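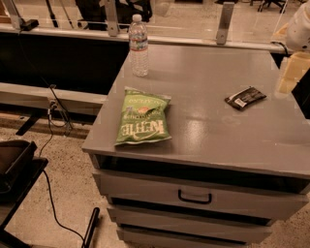
What should be cleared first from a shared cabinet top?
Open drinks and anything that can spill. Sealed food comes next, and wrappers last.

Tellham Office Skills, Unit 6: Snacks and Drinks at the Workstation
Handout by Halldóra Arnardóttir

This unit covers food kept on top of drawer cabinets. Read it before the August practical. The worksheet is worth 10 points.

Chips: lay the bag flat, away from the edge. Do not stack anything on it. A green Kettle bag like the one used in this unit takes up a good part of a small top, so place it first and fit the smaller items after it.

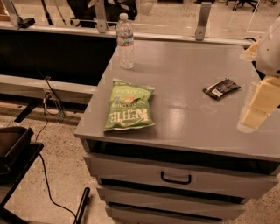 Where does a water bottle go on a cabinet top?
Toward the back, standing upright with the cap on. Keep it away from papers and power strips.

Bottles: check the cap before you open a drawer. A hard pull can shake the whole cabinet. At the Boltdale site, Troels Laxdal lost 50 printed forms to one loose cap.

Small packets: these slide and get lost behind furniture. Keep them on the top where they can be seen, with the label facing up.

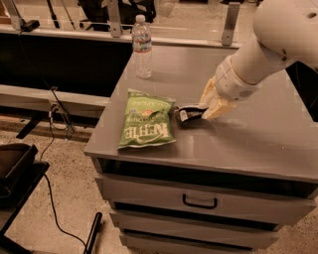
How do you tell a full packet from an empty wrapper?
Pick it up and check both ends for a tear. Empty wrappers go in the trash right away.

Drawers: the top drawer may hold sealed snacks if the team agrees. Lower drawers are for supplies. Leave the handle clear so the drawer can be opened without moving anything.
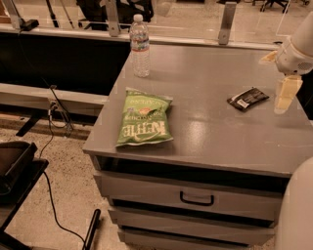

How often should the cabinet top be wiped down?
Once a day, at the end of the shift. Take everything off, wipe from back to front with a damp cloth, and let it dry before putting things back.

Worksheet: draw your own cabinet top and mark a place for one bottle, one bag and one small packet. Hand it in to Pongsak Somboon before the practical.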